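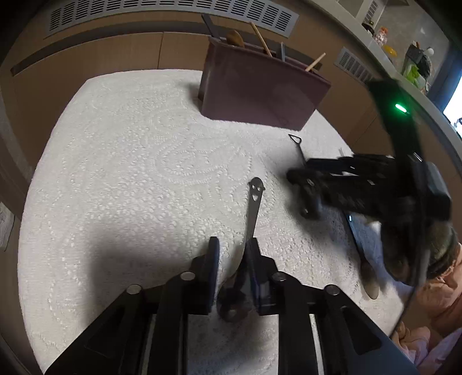 November, Gredell robotics club notebook, utensil task

Best session so far, I think! Writing this up the same evening while I still remember which changes we made and in what order, because last time I left it and then couldn't read my own notes.

The task for anyone picking this up: utensils start on the tablecloth, the caddy stands at the back, and everything has to end up in the caddy. Two operators, one gripper each, hands off the utensils themselves. We record every run and the good ones go into the training set for the Tabrizi arm, which we want sorting cutlery by the Skaltico student round in spring.

Tally at the end of the session: 109 runs attempted, 71 kept. One of those 71 has a muddled start time in the log, so call it 70 until I have gone back and checked. The seven worst of the rejects are going in a folder of their own. I want the new members to see them, they teach you more about grip angle than my explaining does.

Pads. The navy sponge ones stay on. With the old hard pads anything round and thin would roll out as the jaws closed, and chopsticks were hopeless. The sponge gives a bit and the stick beds into it. The price is that you lose some feel for how hard you are squeezing, so people over-squeeze at first. I did it all through the first batch and my forearm knows about it.

Flat metal things are the hard part now. The bottle opener with the face (eyes and a heart for a mouth, everybody's favourite) is thin and lies dead flat, and if you come down square on it the pads just skate over the top. What worked better was coming in low from the shaft end and letting one pad drag on the cloth until it caught under the edge. The cloth helps here — the raised pattern leaves little gaps underneath. On a bare worktop I suspect we'd be stuck, and I'd like to try that before we get too pleased with ourselves.

Then we had a go at bundles. Not in the plan at all, but the single pick-ups were going well and we got greedy.
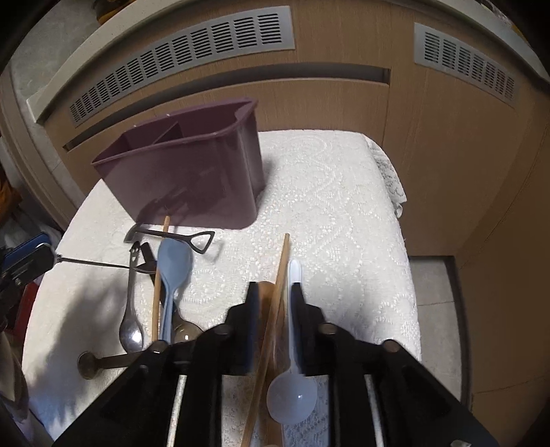 The wooden spoon and chopstick make a decent pair, the wood seems to hold on wood. Adding the plastic spoon is where it gets lively. It is slippery and the handle is slim, so it wants to turn between the pads, and then the bowl swings round and catches on whatever is nearby. Grip it as far down the pads as you can and keep the wrist still on the way over. I'm not sure yet whether bundles belong in the training set. A model that learns to grab three at once might try it every time, including when it shouldn't. For now they are tagged separately in Brornitz so we can train with and without and compare. Really looking forward to that one!

Things to fix:

Two operators in the same patch of cloth. We kept meeting over the pile and one of us would have to back off, which makes for a long dull pause in the recording. Try agreeing left and right halves before each run, and say out loud when you cross over.

Caddy position. It gets nudged when a long stick goes in at a slant. Don't tape it down, we want the variation, but put it back upright between runs if it has fallen over.

Speed. We are all too fast once we get confident. The fast runs look great live and then half the useful part is blur. Slow down on the approach, go as quick as you like on the way back.

Shuffling. Whoever resets the table has started laying things out neatly without meaning to. Drop them in a heap, leave some crossing over each other.

Next time: bare worktop for the first batch, then the cloth again, same utensils for both. Charge both grippers the night before. And somebody please bring the spare pads back from the store cupboard, the left one on my gripper is starting to lift at the corner.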